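I met her in the diner across from the paddock gate at Mornness, at an hour when the only other people awake were two guys arguing over a torque wrench and the woman running the grill. She had ordered for me before I sat down. "You were late and I'm hungry," she said, and pushed a plate of eggs across the table. I liked her right away.

If you follow sports car racing below the big-money level, you know the green number 204 car. It's the Kostiuk team's entry in the Clesader Endurance Cup, and for the past two seasons she has been the one calling its races from the pit wall. She asked me to leave her name out of this. Drivers get names, she told me, engineers get headsets. So I'll stick to "she," and anyone who has ever stood near that garage will know who I mean anyway.

I wanted to talk about fuel, because fuel is how they won at Skornura in May, and I still didn't understand how they'd done it.

"Everybody thinks we had a secret," she said. "We had a driver who can lift off the gas early and not lose his mind. That's the whole thing."

She explained it to me with sugar packets. The race was 300 miles, and the fast cars were all planning on one more stop than they wanted. With 10 laps left the leaders came in for a splash of gas, and the 204 car stayed out. I was in the media room for that part, and I remember the groan that went up, because every one of us had written them down as running dry on the back straight.

"So did I, for a minute," she said. "The number on my screen said we were short. Not by much, but short is short. I told him to coast into turn six and keep it a gear high everywhere, and then I quit talking, because he hates it when I talk."

How long did she go without saying anything?

"Three laps. Longest three laps of my life. My hands smelled like pennies."

They won by a little over four seconds. The car stopped on the cooldown lap and had to be pushed back, which the crew enjoyed a lot more than the driver did (he'd already taken his gloves off to wave, and there was nobody left in that grandstand to wave at).

She didn't grow up in racing. Her dad fixed farm equipment, and she got into college on a math scholarship and figured she'd end up in insurance. Then a roommate dragged her to a short track one night in August and she spent the whole evening timing cars with a kitchen timer. She showed me the timer. It's shaped like a tomato and it still lives in her work bag, next to the spare radio batteries.

"I went down after the race and told a guy his right rear was going away after lap twelve," she said. "He asked who the heck I was. Then he asked if I was free the next week."

That was a late model team with one truck and a trailer that leaked. She did tires for them, then data, then a bit of everything. The Kostiuk job came years later and she nearly turned it down. The money was fine, but the schedule scared her, and she'd just bought a house an hour from Mornness that she had barely slept in.

I asked what the first season on the pit wall was like, and she made a face and waved at the grill for more coffee.

"Bad. I called him in under green at the opener and the yellow came out half a lap later. We went from second to eleventh. I wanted to crawl under the truck." She poured an alarming amount of cream. "The owner came over and I thought, okay, I'm fired. He asked if I wanted a sandwich."

We talked a long time about the new tire rule, and I'll spare you most of it. Short version: the Cup is cutting the number of sets each car gets for a weekend, the big teams say it'll make the racing dull, and she thinks they're complaining because they've never had to make a set last. "We ran scrubbed tires half the year anyhow," she said. "Welcome to my world, guys."

She does worry about next season, though. The car is getting older and the new ones are quicker in a straight line. There's been talk of a second entry, too, and a second entry means a second engineer and a lot more arguing over who gets the good transporter driver. She'd rather have one car done right. She also told me, twice, that she wasn't supposed to be discussing it, so that's as much as I'll put down.

What about after racing? She laughed at that one. She's promised herself a full month at home in January, with no laptop and no lap charts. She wants to paint the hallway. She wants to learn to bake bread that isn't flat. Last winter she promised herself the same thing and lasted until the first simulator day – which, if you're wondering, was the fourth.

"I watch old races with the sound off," she admitted. "That counts as resting, right?"

I said I didn't think it did. She finished my toast, checked the tomato, and told me practice was in forty minutes and I should get out of her way.

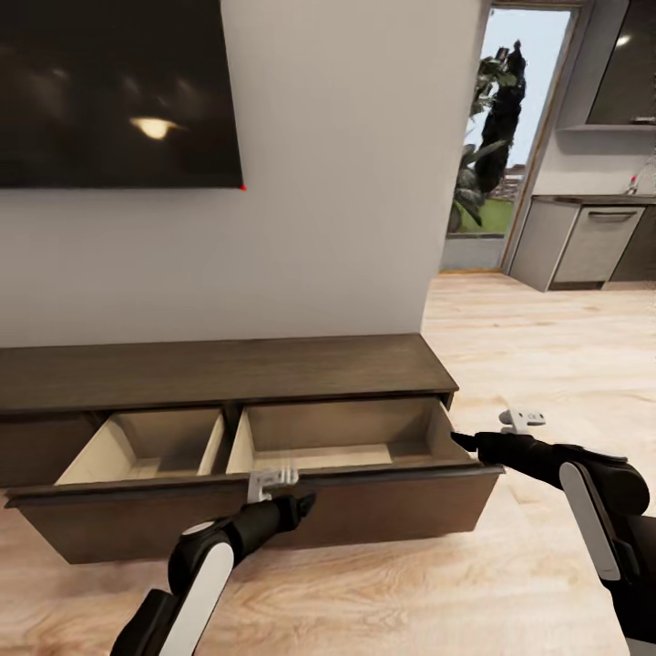
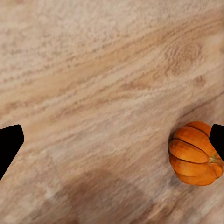
The wall-mounted TV over its long cabinet (first picture), and the wooden tabletop (second picture).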